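Boards > Darnen Makers > Teaching by Hand > Shirt folding, how do you start the first fold?

pinduser_8
Hi all, and happy almost new year! I've been teleoperating a two-arm setup on T-shirts for most of the winter, and I'm up to 116 demos I'd call keepers. Flattening goes fine. What eats my time is the first pickup near the collar, where I hover, poke, back off and poke again, and of course the policy has learned to hover and poke right along with me. Do you all re-record those, or trim them?

prelo_fan
Oh, I know that dance! I'd re-record. When I trimmed mine, the arm would jump at the cut and grab air. Pick your spot before you start moving, go down once, and if you miss, finish the demo anyway so it sees a recovery.

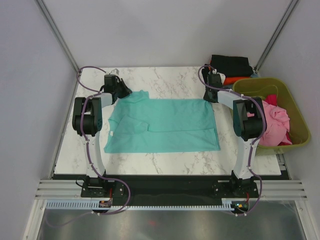 Teal shirt, left gripper down by the collar, right one still up near the corner.

darnenworks
I'm going to disagree a little, kindly. A few recoveries are lovely, but if a third of your set is misses you're teaching missing. I threw out every fumbled one, kept 300 clean ones, and it folded better than it had with all 893.

prelo_fan
Fair enough, though were yours all the same shirt? With mixed laundry I'd be nervous about throwing that much away.

darnenworks
Same two shirts, yes. You've got me there.

pinduser_8
This is so helpful, thank you both. I'll redo the worst collar grabs, leave in about 8 honest recoveries, and try to bring the second arm in sooner instead of parking it while I fuss with the first.

Comments

stastny_shop: Slow your leader arms down before you redo anything. It helped my grabs more than the extra demos did.

foldingmom: Does hand guiding work for this, or do your arms get in the way of the camera? Mine always did.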